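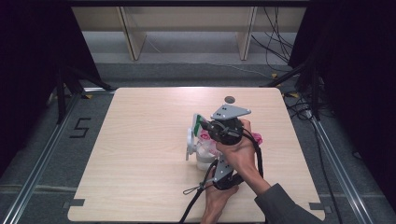
25 August 2025. Clear containers, pink filler. Started on the ones for Brosley before lunch because the labels for the Gavalas order still haven't come. The plastic is clear but goes frosted toward the base, so how it looks from the side depends mostly on the top part, and with the pink in, it bulges up near the top. I think that's too full for a lid. Pulled some back on the next one and it sat better, though it looked a bit mean from above. A small piece of pink fabric was lying on the table beside it, and against the pale wood the color reads warmer than it does through the plastic. Worth remembering when we pick the next shade.

Aliki Michailidis wants the filler pushed down in the middle and left high at the edges. Tried it on 2. It holds for a while and then creeps back up. She may be right if we use a heavier fabric — the Gikon sample book has one, but the pink is duller.

Lids: the Arkamix ones are a hair tight. Five went on fine, the sixth split at the rim. Set it aside on the shelf by the door with a note in it.

The square table is a good size for one person doing this. With two people the cut pieces end up on the carpet, and pink threads don't come out of gray carpet without the stiff brush. Brush is in the bottom drawer now, please put it back there.

Still to do:
Ask Brosley if they want lids at all. The order says 2000 containers, nothing about lids.
Weigh the filler for 50 and work out how much fabric to buy before October.
Try one with tissue under the fabric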